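Wastero Handheld Gripper Recordings – Data Card and README

Student Robotics Project, Rimden College
Dataset release 2

1. Summary

Wastero is a set of handheld gripper recordings made by students of the Rimden College robotics programme as part of the second-year project module. The project asks how well a small team, working with simple equipment in ordinary buildings, can record manipulation data that is good enough to train a basic control policy. The everyday theme chosen for the module is household sorting and tidying: lifting lids, placing items into containers, opening and closing doors and flaps, and moving small objects from one surface to another.

The release contains 3939 recorded episodes. Each episode is one attempt at one task by one operator, recorded from a camera mounted on the gripper. The recordings were made by 15 students over a single teaching term, using tools built in the college workshop.

This document describes how the data were recorded, how the files are arranged, what checks were carried out and what the data should not be used for. Students joining the project should read the whole document before opening the files. External users should read sections 4, 7 and 9 as a minimum.

2. Background

The project module has run at Rimden College for several years under different themes. Earlier groups worked with a fixed arm on a bench, and their data were limited to one table under one set of lights. Policies trained on that material worked on the bench and failed when the table was turned to face the window. The present theme was set in response to that result. A handheld tool allows students to record in any room to which they have access, and the cost of a second tool is small enough that two teams can work at once.

The work was divided between two teams. The Willey team was responsible for the tool itself, the mounts and the calibration procedure. The Pickering team was responsible for the task list, the recording sessions and the labelling. The two teams take their names from the buildings in which they are based. Each team kept its own logbook, and both logbooks are included in the release in scanned form.

3. Files and layout

The release is organised as follows.

episodes/ – one folder for each episode, named by a four-digit number
calibration/ – lens and mount files for each tool
tasks/ – the task list and the written instruction for each task
logbooks/ – scanned pages from the Willey and Pickering teams
splits/ – text files listing the training, validation and test episodes
tools/ – scripts for loading, trimming and viewing episodes

Each episode folder contains a video file, a file of tool poses, a file of gripper openings and a short text file giving the task name, the site code and the outcome recorded by the operator. Poses are stored relative to the first video frame of the episode. Gripper openings are stored as a fraction between fully closed and fully open.

Episode numbers run from 0001 to 3939 without gaps. Recordings that were rejected during checking were removed before the numbers were assigned, and the logbooks therefore refer to an earlier numbering. A conversion table is provided in the logbooks folder.

4. Tasks

There are 36 tasks in the list. They fall into four groups.

Lids and covers. The operator lifts, tilts, replaces or turns over a lid, cover or shallow tray.

Doors and flaps. The operator opens or closes a hinged part to a stated position.

Transfer. The operator picks up one object and places it in or on another.

Sorting. The operator separates a small mixed set of objects into two or more containers. These are the longest episodes in the release.

The written instruction for each task was agreed before recording began and was not altered afterwards. Where an instruction proved unclear, the Pickering team recorded the difficulty in its logbook and the task was left in place. Users will find that two of the sorting tasks were read differently by different operators. Both readings are marked in the task file.

5. Recording procedure

All sessions followed the same order of work:

1. The operator collects the tool and signs the logbook.
2. The tool is switched on and left to stand while the storage card is checked.
3. The calibration board is recorded from several angles.
4. The gripper is opened and closed fully, three times, in view of the camera.
5. The task instruction is read aloud.
6. The episodes are recorded, with the objects returned to a fresh starting position after each one.
7. The opening and closing check is repeated at the end of the session.

Operators were asked to begin each episode with the tool held still, to move at a comfortable pace and to finish with the tool held still again. They were asked not to restart an attempt that had gone wrong. Failed attempts are kept in the release and are labelled as such – they make up a useful part of the material, and users who want only completed attempts can filter on the outcome field.

Sessions at the Pickering site were held on Tuesday afternoons. Sessions elsewhere were arranged by the operators themselves with the agreement of the module supervisor. No recording was made in any room while members of the public were present.

6. Camera and view

The camera is fitted with a very wide lens. The usable picture is a circle, and the corners of each video frame are black. Straight edges are strongly bowed, most of all near the rim of the circle. The videos are supplied as recorded, with no correction applied. A script for producing a flattened view is included in the tools folder, but it discards the outer part of the circle, and with it much of the gripper in some episodes.
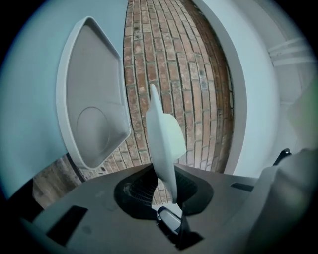 Photo: Wastero project, Rimden College

The grey gripper body takes up a large share of the lower view, and users should expect it to hide part of whatever lies behind it. In the view reproduced in this section, a white fin-shaped piece stands up from the oval opening in the body and covers part of the brick wall in the background, while a pale grey, tray-like lid is tilted at the upper left. A gripper finger at the far right is out of focus. Close parts of the tool are often soft in this way, and sharpness near the rim should not be used as a test of whether an episode is sound.

Backgrounds were not cleared or covered before recording. Brickwork, panels and fittings have been left as they were, in keeping with the aim of collecting material from ordinary surroundings. A mask of the tool body is provided in the calibration folder for users who wish to exclude it from training. The mask does not cover the moving fingers.

7. Quality checks and known faults

Every episode was watched in full by one student who had not recorded it. The reviewer confirmed that the task matched the label, that the video and pose files began together and that the outcome had been entered correctly. Disagreements over outcome were settled by the Pickering team as a group.

The following faults are known and have not been corrected:

Pose drift is present in long sorting episodes, particularly where the tool was held close to a plain surface for some time.

The gripper opening reads slightly above zero when fully closed on one of the two tools. The offset is given in the calibration folder and should be subtracted before the two sets are combined.

Exposure changes sharply when the tool is turned from a dark corner towards a bright area. Pale surfaces may lose detail in these passages.

Left-handed operators are few. Motions made from the left side of an object are under-represented in all four task groups.

Faults found after release should be reported in writing to the module office, giving the episode number and the time within the video.

8. Splits

The training, validation and test lists were drawn up by site and not by episode, so that no site in the test list also appears in training. Users are asked to keep to these lists when reporting results. A result obtained on a different division of the data should be described as such and should not be compared with figures in the student reports.

9. Permitted use and limits

The data are supplied for teaching and for non-commercial research. They may be copied within a school, college or university without further permission, provided that this document is kept with them. Commercial use requires written agreement from the college.

The data are not suitable for work on the safety of machines operating near people. Forces were not measured. The episodes show how students moved a handheld tool and say nothing about whether a particular robot arm could follow the same path at the same speed. Any policy trained on the material should be tested at low speed, inside a guarded area, with a trained member of staff at the stop button.

Operators gave written consent for the release of their recordings. Sound was removed from all videos before the files were copied. Any user who finds a face, a name or a private document in view should stop using the episode and inform the module office.

10. Citation and maintenance

Work that uses the data should cite it as: Wastero Handheld Gripper Recordings, release 2, Rimden College Student Robotics Project.

The release is maintained by the module office. Corrections are issued each November, and a list of changed episodes is added to the splits folder at the same time. Earlier releases are withdrawn when a new one appears, but copies are held at the college and may be requested for the purpose of repeating a published result.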